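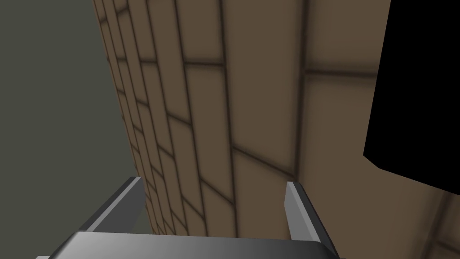

Put the Prices Back on the Page

By Anikó Szekeres
18 July 2023

My daughter wanted to take dance lessons this spring, so I spent an evening in May looking at studio websites. I wanted to know what a term cost. Most of the sites wouldn't tell me. They had a form to fill in, and a line saying someone would be in touch to talk about our needs.

We had no needs. She is 12 and she wanted to go on a weeknight.

Drorodance was the one that printed its prices. A term was $171, shoes not included, with a discount for a second child. It was on the front page in ordinary type. I signed her up that night without speaking to anyone, and I never went back to read the replies from the others, which came in over the following week.

I think any business that sells the same thing to most of its customers should say what it charges. I understand why some don't. I kept the books for a flooring company, Nemov, for several years, and the owner would not put a number anywhere. Every floor was different, he said, and if he posted a price per square foot people would hold him to it. He also didn't want Tusow, across town, to see it. Tusow knew his prices anyway. Their customers told them, the same way ours told us.

What the policy gave us was phone calls. A large part of my day went to people who wanted a rough figure, heard it, and said thank you and hung up. They weren't rude. They couldn't afford it, and they could have learned that from a web page in 2 minutes.

The usual objection is that some work really can't be priced ahead of time. That is true of a roof with hidden rot or a complicated lawsuit. But a range is still useful. Fabbri, the piano tuner I use, lists a standard tuning and then says that a piano left alone for years may need a second visit, which can bring the total to $300. I knew the worst case before I called him. When he found that mine did need the second visit, we had nothing to argue about.

There is also the matter of who gets the better deal when prices are hidden. People who like to haggle do well. People who are shy, or new to the language, or in a hurry pay more for the same thing. My mother paid whatever she was told for most of her life in this country, and she thought asking was bad manners.

I don't want a law about it. I would just like more owners to try it for a season and see whether the phone rings less. If a price changes, change the page. Restaurants have managed this with menus for a long time.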